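ok so I finally cleaned out the hall closet and I have thoughts about jackets

the green Pusetti shell I bought in October cost me 171 bucks and I wore it maybe twice. it crinkles!! you can hear me coming from the parking lot

meanwhile the ratty fleece from the Mullum thrift store was 3 dollars and I basically live in it (cuffs are shot, don't care)

my rule now is if I didn't reach for it in 90 days of actual winter it goes in the donate bag. raincoats get a pass. so does the ugly ski thing, for sentimental reasons

also please check your pockets first, I found a library card and almost a whole pack of gum

next up is the shoe pile and I'm scared of it. if anyone wants hiking boots, size 9, barely used, yell before I drop everything off 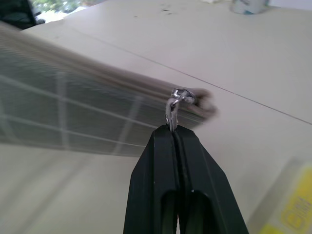
boots are still up for grabs btw, and I'll throw in the wool socks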